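Technical Author, Mobile Robot Safety Procedures
Caputo Automation, Dolldale office
Fixed term, full time
Reference 304

Caputo runs mobile robots in shared office buildings and writes the operating rules that go with them. The rules are issued as controlled documents, used by site operators and checked at each audit. We are looking for a technical author to take over the office and corridor section of the set, currently 345 pages.

You will report to Bernice Akolgo, head of operating standards. The work covers:

Drafting and revising procedures for door opening, shelf access and travel in corridors
Setting limits for speed, approach distance and stopping near people
Recording floor hazards – raised tile edges, cables, open cabinet doors – in the site survey form
Answering change requests from the Kurkov and Prorwood sites
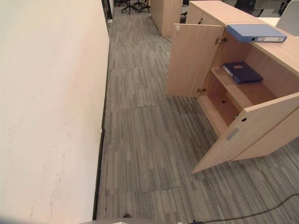

Does the author have to operate the robots?
Operating is left to trained site staff, but the author attends trial runs and must complete the operator safety course before the first one.

Required: at least 3 years writing procedures or work instructions for machinery, and a working knowledge of risk assessment. You should be able to read a wiring diagram and a stop-circuit description without help. Experience with revision control of paper and electronic copies is needed, as both are kept on site.

Useful: time spent on a standards working group, or in maintenance.

A relocation payment of 3,000 dollars is available to candidates moving to Dolldale. Travel to the other sites is paid separately.

Send a resume and one procedure you have written, with client details removed, to the Dolldale office, quoting the reference. Applications close at 5 p.m. on the last working day of November. Interviews include a short editing task.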